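Geetha Sastry had the kettle on before I was through the door, and it was a good while before we got to the walls, which were what I had come to Edasholm to ask her about. She and her husband Karthikeyan bought the old Achari shop in July and have been painting it ever since, one room at a time, mostly in the evenings.

"We started with a white so bright you needed sunglasses," she told me, laughing. "Karthikeyan loved it for one whole day!"

They went through 20 sample pots after that, brushed out in squares behind every door (a few are still there, if you know where to look). The back room took the longest. It gets the north light, and Geetha wanted something that would feel kind on a gray morning. Her friend Shobha Bhat voted for green and was overruled, though she still brings it up. 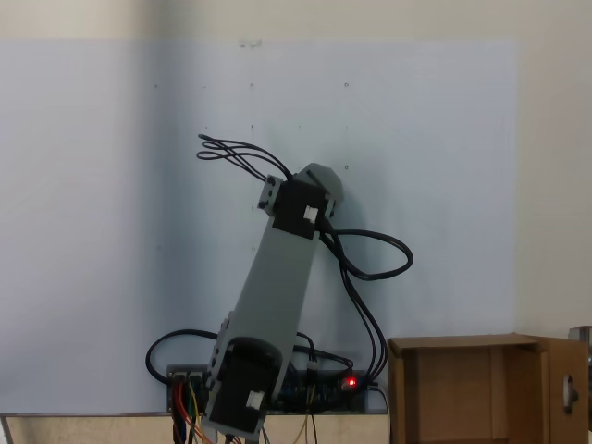 Cream was the color they came home to in the end, two coats of it, and Geetha talks about it the way other people talk about a good loaf of bread. "It's my grandmother's kitchen, that color," she said. "Warm, but it doesn't shout." She is fond of how it sits next to the big pale panel, with that touch of blue in it - the one makes the other look softer, she thinks, and I have to agree with her. Karthikeyan would still like to try the hallway in yellow. "Ask me again in 10 years," said Geetha, and filled up my cup.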